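Guest Bathroom FAQ: Skiningate House Rentals
Updated March 2018

How do I book the Skiningate house?
Use the form on our rentals page. The minimum stay is 2 nights. We hold your dates once the deposit is in.

How much is the deposit?
It is $475, refunded after checkout if nothing is broken or missing.

Are towels included?
Yes, bath and hand towels. Please bring your own for the lake.

What kind of tub is it?
White and freestanding, with a black arched faucet, three handles and a handheld shower wand.
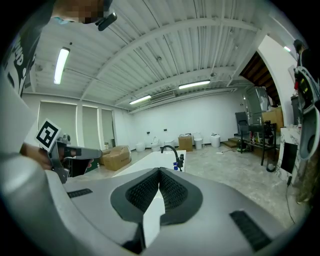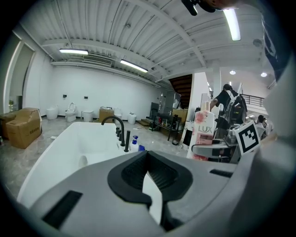
How long does the hot water last?
The tank holds 160 liters. After a full bath, allow 20 minutes before the next one.

Can I use bath salts or oils?
Salts are fine. Please skip oils and bath bombs, as they stain the finish.

The drain is slow. What should I do?
Lift out the strainer and clear any hair. Do not pour drain cleaner in. If that doesn't help, call the Dernari office.

Is the house open all year?
It closes for two weeks in September for repairs. The Engelhardt cottage next door stays open.

Can I bring my dog?
Yes, one dog per stay. Please don't wash it in the tub. There is a hose by the back door.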